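Fluvari for a two-armed bench: what I think after living with it

I've put off writing this one up because my opinion kept changing. In March I'd have told you to avoid Fluvari altogether. By May I'd moved two of our benches over to it and was annoying everyone at lunch about the timeline view. So, a proper review, for anyone who is fed up with their own pile of scripts.

Fluvari is a control and planning package for table-top arms. You give it your arm files, your cameras and a list of jobs, and it does the path planning, keeps the arms from clouting each other and records everything as it goes. Before this I was on Riedl, which is solid and free and looks like a tax return. I also had a trial of Plumach, but that's really aimed at people with one big arm and one fixed job, and it sulked the moment I added a second arm.

Getting it going

The installer is fine. The calibration helper is lovely! It walks you through each camera in turn, shows you how far out you are, and lets you redo a single camera without starting again. With Riedl I used to set aside a whole morning for this and bring biscuits.

The arm set-up is less lovely. Joint limits live in one file, speeds in another, and the gripper settings are hidden in a menu called Extras (why?). I had my left and right arms swapped for most of an afternoon and the software never raised an eyebrow. It happily planned everything in mirror image. A simple "wiggle this arm to check" button would have saved me a lot of swearing.

Planning with two arms

What you're paying for is the shared space planner. In Riedl I drew a line down the middle of the table and each arm had to keep to its own side, and anything near the line was a headache. Fluvari lets both arms work over the same patch and gives one of them right of way. You can set who goes first, or let it pick. I let it pick and it's usually sensible, though now and then it gets terribly polite and both arms sit there waiting for the other to move. There's a patience setting, which counts in planning ticks. It comes set at 100, and I've dropped mine to 50, which suits small table-top jobs much better.

Block sorting is my standard test for anything like this. Blocks are cheap, they don't mind being dropped, and a tilted one lying close to its neighbours asks awkward questions of any planner.

Seeing what's on the table

The perception side is good with plain colours and flat shapes. It draws a little outline over each thing it has found, and you can click an outline to say "yes, that" or "no, daft". See-through bins are where it struggles. The rim gets picked up well enough but the sides come and go, and I've ended up drawing my bins in by hand as fixed boxes. Diễm Kim, who shares the bench with me, thinks that's cheating. I think it's a perfectly good evening saved.

I do like how it handles the wrist cameras. You get each one next to the overhead picture, all on the same clock, and you can scrub back and forth through a run. When a grasp goes wrong I nearly always find the answer in the wrist view first. It also gives every picture a blur score, so the smeary ones taken during quick moves can be left out of the detector – a tick box I now leave on all the time.

A few views from our bench, with the overhead one in the middle:

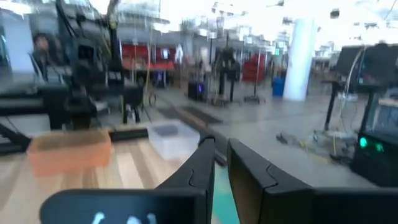
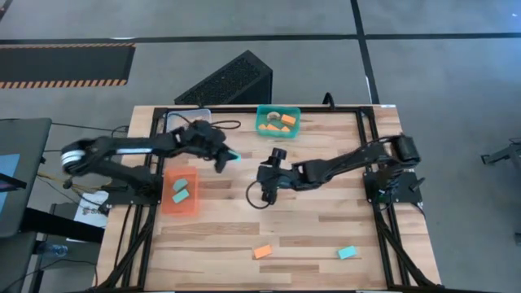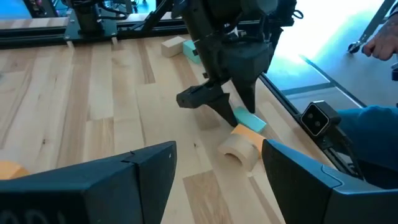

Logs and exporting

Every run is saved with the plan, the joint readings and the pictures in one folder, and the folder names make sense. Searching is quick. You can tag a run while it's still going, so "odd grip, look later" takes one click.

Exporting is slower than I'd like, and the progress bar is a work of fiction. It also won't read Clendham files without an add-on, and the add-on hasn't kept up with the main program. If your old data is in that format, try it in the trial before you hand over any money.

Help and support

The written guide is short and mostly right. The forum is small but friendly, and I got an answer to my right of way question the same evening. The pages on writing your own jobs are thin, though. I learnt more by opening the sample jobs and changing things until they broke.

Would I buy it again?

For two arms on a shared table, yes, and I've already told Diễm we're not going back. With a single arm I'd stay on Riedl and put up with the looks. I'm knocking off a mark for the mirrored arms business and half a mark for that Extras menu, and if they ever sort out the see-through bins I'll come back and change the score.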